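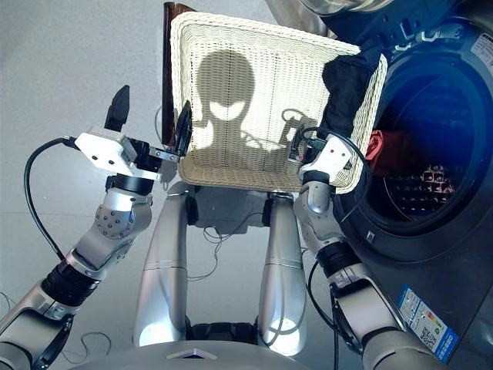 3.2 Baskets and the laundry area

Laundry was carried in open baskets in most of the 170 homes we visited. Woven baskets were common, and people often set them down beside a front-loading machine while they sorted.

Figure 3. A white woven wicker basket next to a dark gray front-loading washing machine.

Gebretsadik and Mangundap coded each home for basket type, floor space and distance to the drying rack. Wicker was liked for its low weight – over 100 households mentioned this – but several people said that small socks caught in the weave. Homes with plastic tubs reported fewer snags and more complaints about damp clothes.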